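Printed sensor strip reads moisture in stored grain without a battery

Pellport, November 7, 2023

Engineers at Bandeo have developed a printed strip that measures moisture inside grain bins and sends the reading out by radio, with no battery and no wires running through the bin wall.

The strip is a flexible plastic film with a loop of conductive ink and a coating that takes up water from the air between the kernels. As the coating swells, the electrical properties of the loop shift slightly. A reader mounted outside the bin hatch sends a short radio pulse, and the strip answers at a frequency that depends on how damp its surroundings are.

Moisture is the main thing grain operators worry about after harvest. A damp pocket in the middle of a bin can heat up and spoil before anyone notices a smell at the top. Most farms check with a hand probe, which reaches only so far, or with powered cables hung from the roof — these work well but are costly to repair once the bin is full.

"The film goes in with the grain and you leave it alone," said Arvid Ljungberg, who leads the sensor group at Bandeo. "What took us the longest was getting a clean signal back through several feet of corn."

The group solved that by printing two loops on each strip. One is coated and responds to moisture. The other is sealed and serves as a reference, so the reader can subtract the effect of temperature and of the grain packed against the film.

In a trial that began in March at the Stikenach elevator outside Pellport, the company placed 742 strips in 4 bins. At the end of the season 739 were still answering the reader. The other three were damaged during unloading, according to the company's trial report. Readings were compared with samples drawn by elevator staff and dried in an oven, the usual way of checking moisture content.

Steel bins remain a problem. The walls reflect the radio pulse, and strips lying close to the metal gave weaker answers than those near the center. Bandeo is working on a second antenna position at the floor vent, which would let the reader approach the same strip from two sides. 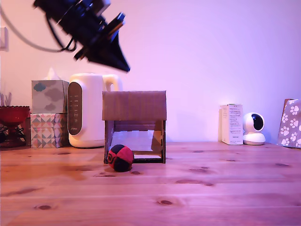 A small cardboard structure with a flat roof panel, on a pine tabletop.

The strips are printed by Michailidis, a packaging firm that already makes tracking labels on the same type of film. Recovered strips can be screened out when the grain is cleaned and used again if the coating is intact.

Bandeo has not set a price. Ljungberg said the next trial will cover soybeans and rice, which pack differently and hold water differently from corn. The company plans to start it in 2 elevators once the new antenna is ready.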